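What should I look for at the Umeck open day?
Going to the Grilotville one in February - my first robot demo!

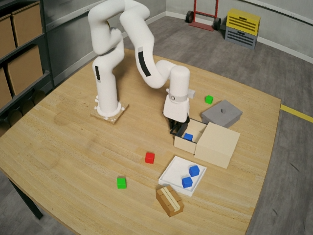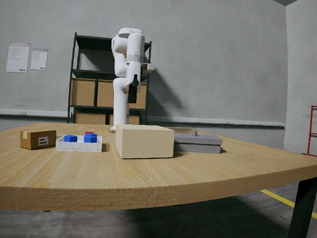 Page last changed: February, 9:15 am

Answer 1
Watch the blocks and the white tray. I stayed for three full runs - so much fun! Ask to see the drawer up close, and stand where you can follow the gripper.

Answer 2
Vandari's was better imo. Parking is at the Sethi lot, 380 spaces, get there early.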